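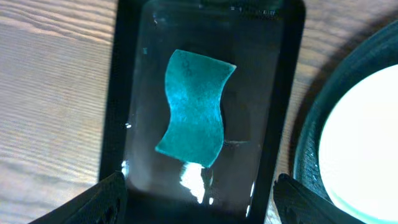
Kolldale tall display case, black rim, with a teal insert in it.

Kolldale Tall Case, Black Rim
Item 3249

Zamateck sells this as a "museum quality" case. We stock it, and we'd call it a narrow glass box with a thick black edge. If you have one small, light thing you want to keep dust off, it does that. If you want the thing inside to look brighter than it does on your desk, buy something else.

The inside reads dark. Customers keep asking if the glass is tinted, and the maker's sheet says clear. Pale items hold up better than black or brown ones, and a teal piece like the one shown stands out well enough. Glare is the bigger problem. Put the case opposite a window or under a bare bulb and you can get a white patch on the front that hides whatever is behind it. Try a side wall first.

Specks and smudges show too. Zamateck claims a "low-mark finish." Mayuree Klinhom on our returns desk has wiped down about 400 of these and would like to know where the finish is. Use a dry lint-free cloth and skip the spray.

Height: 13 inches
Opening: from the base
Insert: not included
Fixings: none, it stands on its own

The box also says "Chuensuk method sealed edge." We asked what that means and got the same brochure back twice. We don't sell it as airtight.

The older Skendungate case, in the range since 2010, has a thinner rim and costs less. Look at that one first if the black border isn't what drew you here.

Returns accepted unused, in the original box.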